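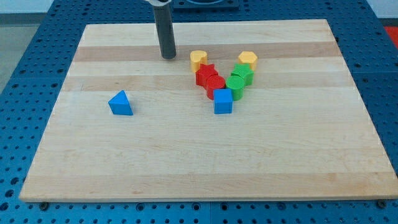 Had the Trondden board since February, used it nearly every day. Paid 84 for it, which stung a bit. Strips are nice – pale cream next to a slightly darker tan, faint grain, goes with pretty much anything. Lies flat, even on my blue perforated top, and I was worried about teh holes. Doesn't slide much. Colored shape blocks show up great against the light wood, kids like that.

Gripes: one corner came a little rough, 2 minutes with sandpaper. Box was huge. Shipping took 6 days, they said 3.

Would buy agian. 4 stars.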